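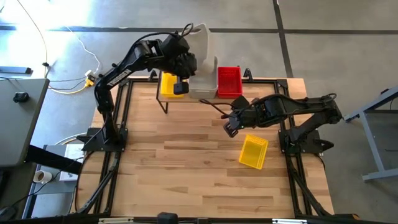 Photo: Bernadette Phelan

Re: [clemel-growers] Apples going soft in the cellar

Isauro Galindo wrote on Wednesday:
> I put 155 pounds of Livdens down there in November and the bottom layer
> is mush already. Too warm? Too dry? My wife says I should have made sauce.
> Anyone still keeping theirs in the old crates?

Hi Isauro and all,

Your wife may have a point, but don't give up on the rest yet! Livdens never were great keepers (my mother had them gone by Christmas every year). I'd go through the whole lot this weekend and pull anything with a bruise or a soft spot, even the little ones you'd normally let slide. One bad apple really does set off its neighbors.

How deep did you stack them? I go 2 layers and stop. I used to fill right to the top and lost a whole batch of Foghs that way, which still makes me mad. I gave up on crates too and went over to plastic baskets with slots in the sides, so the air gets in and I can hose them out in spring. 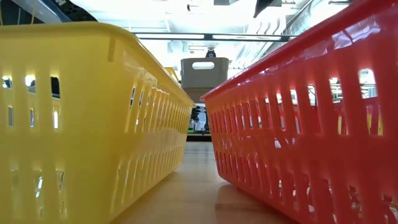 WHERE TO PUT THEM

Mine sit on the north wall, up off the floor, well away from the potatoes. I put a pan of water down when it gets dry and crack the vent on cold nights. Oh, and newspaper between layers, if you still get a paper.

If you end up with a bucket of halfway ones, bring them by. I've got the press out until the 10th and we could do cider, I have jugs to spare.

Bernadette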